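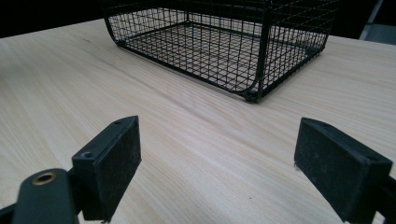 Re: Start position for the basket demonstrations

From: Rami Karaki
To: Hellby demonstration list
Date: Saturday, April 10, 2021

Tamer Rizk wrote:
> The Prekenley operators ask whether a recording may begin with
> the fingers already at the wire basket. Our written procedure is
> silent on this point. We have 206 recordings awaiting review.

Dear colleagues,

Recordings for the basket task are to begin with the jaws open and bare table between the pads and the basket. The approach is part of the task and must be shown by hand each time. Operators should pause briefly before moving.

Recordings that begin at the basket will be kept in a separate folder and will not be used for training. Prurkcombe is asked to apply the same rule.

Section 4 of the procedure will be amended accordingly. Questions may be sent to this list.

Rami Karaki
Hellby Project Office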